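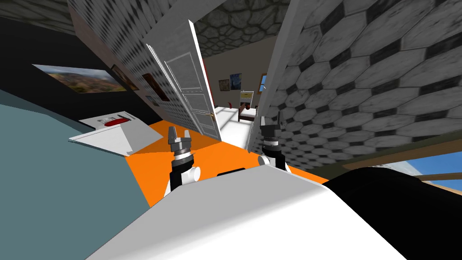
Simulated trial: two-arm unit with both grippers raised, interior door open ahead.

Equipment planning gallery: two-arm mobile unit, simulation stage

Brarnetti is planning the purchase of two-arm units for room reset work in its short-stay apartments. The work consists of collecting small items left on floors and trays, passing through interior doors and returning the items to a fixed drop point. Before any deposit is paid, the layout is run in simulation. The notes on this page cover the rendered interior at the top and the planning items that came out of the runs. They are written for property managers who have to put a number in next year's equipment line.

Floor plan and door
Two spaces joined by one paneled door, modeled standing open. The near floor is orange and the far floor is white, so the change of room is easy to find in the logs. The budget has to cover the door in one of two ways: a unit that can work a handle, or a hold-open device on every interior door. The second is cheaper per door and needs sign-off from whoever handles fire compliance in the building.

Grippers
Both carry dark fingers on ring joints. Finger sets are a wear part and should be quoted as such. Plukitz lists them separately from the arm; Tully includes the first set and bills the rest. Ask each supplier for the replacement interval under load, and ask what load they mean.

Small-item handling
A white tray-like box with a small red object inside near the top rim. Items at a rim are the harder case, as the fingers need clearance on both sides. Our acceptance run is 100 picks from trays and 100 from open floor, 200 in total, scored separately. A supplier who offers one combined score should be asked to split it.

Wall surfaces
The model uses a small gray-and-white diamond pattern on one wall and big gray hexagons on another. Repeating patterns were chosen on purpose, to load the depth estimation. If your units are painted plain, this part of the test can be shortened – but keep the framed pictures in, and the windows.

Far room
Bed with white bedding, placed along the back wall. Bed linen is outside the scope of the first purchase. It appears in the layout for clearance planning only, and no linen task should be priced into the base contract.

Budget lines
The simulation license (Viso) is charged by the seat, and nine seats were enough for planning, facilities and the supplier's own engineer. We logged 637 runs before the specification was frozen. Lines that were missing from the first draft of the budget: charging point installation, spare finger sets, floor threshold strips, staff training hours, and storage for the unit when it is not in service. Storage was the one that caused the delay. A unit with both arms raised does not fit under a standard shelf, and the arms-down parking posture has to be confirmed in writing.

Order of spending
License first, then the site survey, then one unit on a rental term, then purchase. Skipping the rental term saves a month and leaves the warranty start date to the supplier. We would not do it again – the date should be the day the acceptance run is passed, and the contract should say so.

Revised 5/11/26.

Comments (4)

mgrant_facilities
Did the per-seat license include updates? We were quoted separately for those and it changed the comparison quite a bit.

Eimear Hanrahan
Updates are included for the first term. After that they are a separate line, and the renewal price is not fixed. Get it fixed.

R. Poole
Useful on the threshold strips. Ours are metal and slightly raised, and the survey flagged every one. Would have liked the strip height in the article.

old_switchgear
Splitting the tray and floor scores is good advice. We accepted one overall figure and have been arguing over tray picks since May.

Contact: Equipment Planning, Brarnetti | Copyright Brarnetti. All rights reserved. | Back to top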